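Softić bench log
January 2, 2024

First entry of the year, and the first job is the same as the last job in November: getting a drink out of the dispenser corner without mopping afterward.

The Tisska paper cups are back. We bought a sleeve of 32 and they're fine on a table, but on the white platform under the hood they get nudged over by a hard stare. The translucent ones sit better – smaller, lower, and you can see the level from the side. I've moved them to first choice and put the paper ones on the brown table, where they can do less harm.
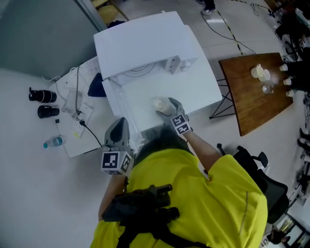 Photo: Softić workshop notebook

Pale liquid in a translucent cup on a white platform is not my idea of good contrast. From overhead it's a guess how full the thing is. Suggest we try something with color in it next time, tea if the budget can stretch that far.

Other notes, in no order:

Fill to 15 mm below the rim. The Sotari sheet says 4 mm, which was written by somebody who has never carried a cup across a room.

Power strip stays on the white tabletop, left of the machine. I know it's ugly there. The drips go right.

Water bottles on the floor: pick them up. Same goes for lenses, which cost more than the bottles.

The Brustex cloths shed. One wipe of the platform and it looks as if a cat slept there. Going back to the old rags until the pack is used up on something that deserves it.

Still to do: tape down the thin cables by the table and order more small cups.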